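Landelholm Residence
Shared Kitchen Safety Inspection: February
Issued by Grivico Property Services

Item 1. Gas stove and range hood
Result: Satisfactory
Comments: Shutoff valve turns freely. Hood filter to be degreased before the next inspection.

Item 2. Water heater
Result: Satisfactory
Comments: Wall fixing secure. Service label is in date.

Item 3. Countertop and microwave oven
Result: Satisfactory
Comments: Keep 10 cm of clearance on each side of the microwave. The microwave is not to be used for storage.

Item 4. Dining table
Result: Action required
Comments: Tablecloth to be laundered weekly. Phones are to be kept off the table while food is being served. The chopstick holder must be emptied and washed along with its contents.
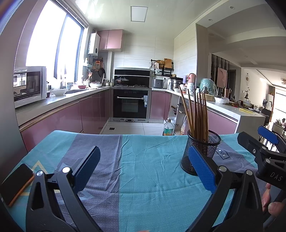

Item 4: Table with mesh chopstick holder and striped cloth, kitchen beyond.

Item 5. Floor-level storage
Result: Action required
Comments: The oil bottle under the counter is to be moved from the floor to a closed cabinet. Containers larger than 500 ml may not be kept beside the stove.

Item 6. Exit route
Result: Satisfactory
Comments: Door opens fully.

Corrective action is due within 30 days. Residents should report completed items to the Lidia Street office, quoting the item number.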